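Orarard
About us

Who we are

Orarard is a small research company. We work on one question: how can a robot that has learned a task in simulation keep doing it properly when its cameras are not where it expects them to be?

We started as a side project at Divton, an engineering office that built test fixtures for kitchen hardware. Hoi-yan Hung and Kauko Ikonen were both working there and had a two-armed robot that did well on Monday's tests and poorly after the head had been taken off for repair and put back on. The head had gone back a few degrees off. The arms, the motors and the software were the same as before. It took most of a week to find the cause, and by then they were more interested in the cause than in the project they were supposed to be finishing.

Today there are five of us. We share a floor with Divton and still use their workshop.

What we work on

Most robot learning is done with cameras in fixed, known positions. The policy (the program that turns camera pictures into arm movements) learns what a counter looks like from one height and one angle. If the camera rolls to one side, a straight counter becomes a diagonal one, and many policies lose track of where things are. People cope with this without thinking. You can tilt your head and still pick up a cup.

Our method is called Giraldo. It has two parts.

The first part is a set of simulated rooms in which the head camera is given a new roll and pitch at the start of every episode. Some of the angles are small, the kind you get from a loose bolt. Some are much larger than any robot would have in normal use. The objects on the counter are also moved between episodes, and the small ones are sometimes placed on the floor.

The second part is a short self-check. Before the robot reaches for anything, it holds both arms up in front of the head camera. The policy knows from the joint sensors where the arms are. It compares that with where they appear in the picture, and from the difference it works out how the camera is turned. Then it carries on with the task.

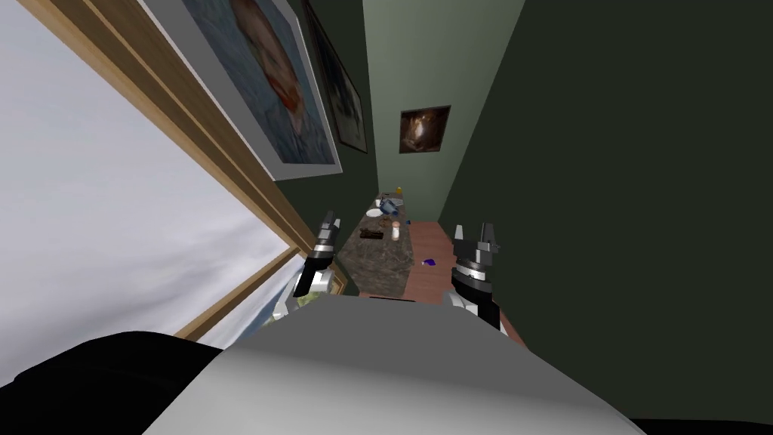 The self-check takes 8 frames. We tried longer versions and they gave the same answer more slowly. We tried shorter ones and they were fine in bright rooms but less reliable against dark walls, so we stayed with 8.

The estimate is passed to the policy as two extra numbers along with the camera pictures. We do not rotate the picture back to level. That was our first idea, and it worked badly at the corners, where a rotated picture has nothing to fill the empty space. Giving the policy the raw view and the two numbers turned out better in every room we tried. It is also less code.

The wrist cameras

Each arm has a camera at the wrist. These matter more than we first thought.

A wrist camera turns whenever the wrist turns, so its view is tilted most of the time anyway. For that reason we expected the policy to have little trouble with it. The trouble we did find was with large plain surfaces. When most of the view is one flat color, there is very little to tell the robot how far away it is or which way it is moving. An edge between two materials helps a lot. A fixture with a clear shape helps even more.
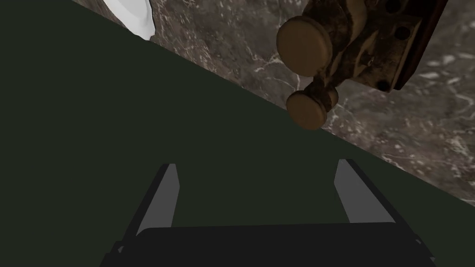
Chak-lun Tsai spent much of last winter on this. His fix was to let the policy keep a short memory of what the wrist camera saw earlier in the episode, so that a tap or a cabinet corner that has left the view can still be used. He also changed the materials in our rooms. The early ones had bold patterns on nearly everything, which made the problem look easier than it is. The current rooms mix veined stone, plain paint and wood, and the plain areas are left plain.

Worn metal was another point. Our first taps were all clean and shiny, and the policy had learned to look for the highlights. We now use finishes from new to badly tarnished.

How we test

All the results on this page come from simulation. We say so near the top of every report as well, and we would ask people quoting our work to do the same.

A test set has 33 room layouts that are never used in training. In each layout the robot is asked to move a named object to a named place. The layouts share a general plan – a long counter, walls close on both sides, daylight from a window – and differ in wall color, floor, furniture, pictures on the walls and what is on the counter. The narrow rooms are the hard ones. There is little space for the elbows, and a tilted view of a narrow room has long diagonal lines in it that can be mistaken for one another.

Training uses 3,000 episodes for each family of rooms. Yee-man Lam looks after the training runs and keeps the list of what changed between one run and the next. Before she joined, this list was a set of file names, and there are two early results we can no longer reproduce. We have taken both out of our published material.

We score each attempt as done or not done. There is no partial credit. If the object ends up in the right place on its side, that is not done, unless it is something that has no right way up.

What we have found so far

With the self-check turned on, the policy does nearly as well with a strongly tilted head camera as with a level one. With it turned off, results fall away quickly as the tilt grows. This was the result we hoped for, and it has held up in three separate training runs.

We also found some things we did not expect.

The robot's own body is useful. In an early version we masked the torso out of the head camera view, thinking that it was a distraction. Results got worse. The torso is always there and its shape never changes, so the policy seems to use it as a reference. We put it back.

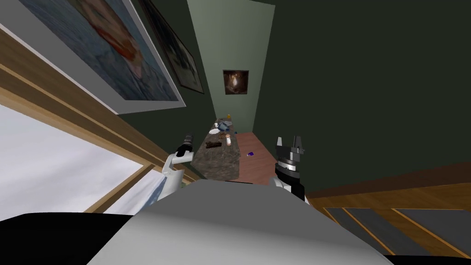

Small objects on the floor are still a weak point. When the target is beside the counter instead of on it, the policy often starts toward the counter first and then corrects. Hui-mei Fung thinks this is a matter of training balance, as most of our episodes put the target on the counter. Kauko thinks the self-check estimate is slightly off for points that are low and far to one side. Both explanations can be tested and we are testing them.

Window light is the other weak point. A bright overcast window takes up a lot of a tilted view and leaves less room for everything else. The policy copes, but its pauses are longer. We have no fix for this yet.

What went wrong

We keep a page of failures on our internal site and take new staff through it on their first day. Two are worth repeating here.

For one whole set of runs, the tilt given to the head camera had the wrong sign in the log. The robot was being trained correctly and graded incorrectly, and we spent three weeks improving something that did not need improving.

In another case, a wall painting was always hung on the same side of the room. The policy used it to tell left from right. When we swapped the paintings around, it failed in 208 test attempts before anyone stopped the job. Pictures are now hung at random by the room builder, and so are the window frames and trim.

The people

Hoi-yan Hung runs the company and wrote the first version of the self-check. She handles contracts and still reviews all code that touches the cameras.

Kauko Ikonen is responsible for the simulator. He came from mechanical design and built the arm models joint by joint from drawings.

Chak-lun Tsai works on the wrist cameras and on memory.

Yee-man Lam manages training and testing.

Hui-mei Fung builds the rooms. She worked in set design before this and has strong views on marble.

Working with us

Our main partner is Norker, which makes wrist joints for service robots and wants to know how much camera error its customers can live with. The work with Norker pays for roughly half of our computing time. The rest comes from small studies for other firms, normally a few weeks each.

We take on outside studies when the question is about cameras, mounting or calibration. We do not build robots and we do not sell a finished control system. If you have a robot that behaves differently after servicing, we would like to hear about it, even if there is no project in it.

We take one or two students at a time, starting in May. Students work on a question of their own that fits within ours, and they get the same access to the rooms and the training machines as the staff. Please send a short letter and one piece of code you wrote yourself. Grades are not needed.

Visits

The office is open to visitors on Thursday afternoons from 2 p.m. Please write first so that one of us is free. The entrance is shared with Divton – use the left-hand bell.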